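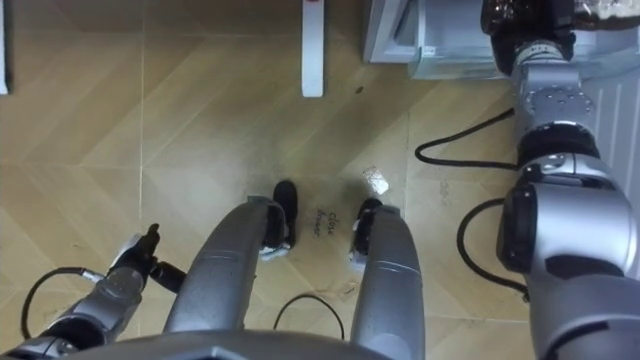
Figure 3. Tiled floor with a chevron grain pattern, seen from above, with two silver arms.

4.2 Protest turnout and council responses to spending cuts

We next consider whether street protest against municipal spending cuts altered the conduct of councils in the period under study. The event file for Verkonstead holds 3,442 entries, each coded by place, stated demand and organising body. Entries that named no demand were dropped before the models were fitted. Marches called by trade unions were kept apart from those called by tenants' groups, as the two differed in both timing and route.

Turnout in the week before a budget vote was positively associated with the tabling of amendments, but only in wards where the ruling group held a narrow majority. In safe wards the coefficient was small and its sign changed between specifications. The Giltar district shows the pattern most clearly: seven amendments were tabled after the April marches, of which three passed. All three concerned housing support. None restored the library grant, although this had been the leading demand on the day.

Two limits apply. Press counts of turnout were used where police counts were missing, and the two sources disagree most for small gatherings. Council minutes also record the mover of an amendment and seldom the reasons given in debate, so the link between protest and vote is inferred from sequence alone. The Tikkanen correction for repeated events in the same ward was applied throughout. Leaving it out widened the estimated effect in marginal wards and had no bearing on the result for safe ones.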